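I keep this page as my own little encyclopedia entry on the Drandular, the small religious community that grew up in and near the town of Stonenham. I've been adding to it for years, mostly in November when the evenings get long, so please forgive the patchy bits.

## Name and beliefs

The Drandular take their name from the hill where they first met for prayer. Outsiders often write "Drandulars" with an s, which members put up with but don't use themselves. They pray facing a window, keep a weekly evening of silence, and don't swear oaths of any kind. That last point sounds tiny, I know, but it's the root of nearly all their trouble with the authorities (more on that below).

There are no clergy. Each household takes a turn reading, and children are allowed to read as soon as they can manage the words. I sat in on one of these evenings and a girl got stuck on "righteousness" four times, and everyone just waited. It was lovely!

## Legal standing

Under the old registration law, a faith group had to show 800 adult members before it could own a building or perform a marriage that counted. The Drandular never came close. Their weddings were treated as private parties, and their children were entered in the civil register with one parent left blank. I've seen a few of those entries and they still make me angry.

The oath problem was separate. Teachers, nurses and mail carriers all had to swear one, in person, with a hand raised. Members who asked to make a plain promise instead were turned away, and 22 of them lost jobs they already had when the rule was extended to current staff. Some moved to the city. Others went to work at the Brirex cannery, which was privately owned and never asked.

## The Adomaitis case

Adomaitis is the name everybody uses for the court case that changed things, and it comes from the family who brought it. They wanted a burial plot in the town cemetery. The town said plots were for registered faiths or for people with no faith, and the family wouldn't sign a paper saying they had none.

The case went through two courts. The first sided with the town in a ruling barely a page long. The appeal court took 9 months and came out the other way, saying that a person can't be made to deny a belief in order to be buried. It didn't touch the membership rule or the oath -- people get this wrong all the time -- but it gave lawyers something to point at, and the oath was replaced by a written promise a few years later.
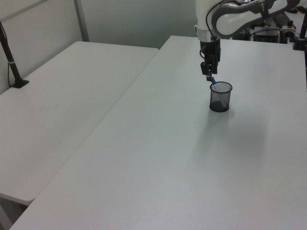 ## Present day

The 800-member rule was finally cut to 100, and the Drandular registered the same spring. They now own a meeting house on the south side of Stonenham, with very big windows (of course). Marriages performed there are legal. Older marriages have to be recognized one at a time, with a fee, and several couples have told me they simply won't pay to be told they're married.

Relations with the neighbors are mostly fine these days. There's still grumbling over parking on silent evenings, and the school calendar doesn't make room for their spring fast, so parents write notes and hope for a kind principal.

## Sources and gaps

Most of what I have comes from court papers, the civil register and long talks over coffee. The early years on the hill are thin, and I'd love to see letters or photos from that time. I also don't have a good account of the members who moved away after losing their jobs -- if your family was one of them, please write to me and I'll add it.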